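Home Management > Textiles > Chapter 4
Search this book Enter keyword Go
23 March 2025 | By Morag Moncrieff and Iolanda Amaral

Chapter 4: Sorting the Household Wash

Laundry is sorted before it is washed. The sorter looks at colour first, then at the weight of the cloth and how it is made. Dark fabrics are the hardest to tell apart by eye, and folds and ribbing are often a better guide than shade.
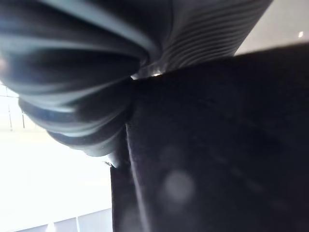 Figure 4.1 Wide folds and fine, close ribs in black.

Ribbed and pleated pieces should be opened out before they go into a load. Grit and lint collect in the creases, and a tightly gathered section will rinse poorly if it is left bunched.

Choose a clear stretch of floor beside the basket. Carpet will do for dry items, but damp towels belong on tile or a rack. 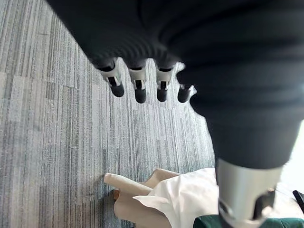 Take one item out at a time and shake it loose. Towels come out first — they are bulky and hide smaller pieces underneath. Keep them apart from dark clothing, as a new towel can shed lint through several washes.

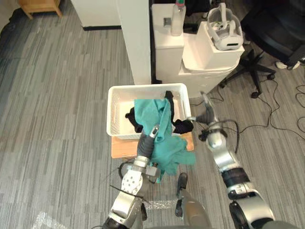

Garments draped over the rim of a basket are easily dropped, so check the floor around it when you finish. Care labels are read next. Section 4.1 covers the common symbols, and Section 4.2 follows the Marinho household through a week of washing.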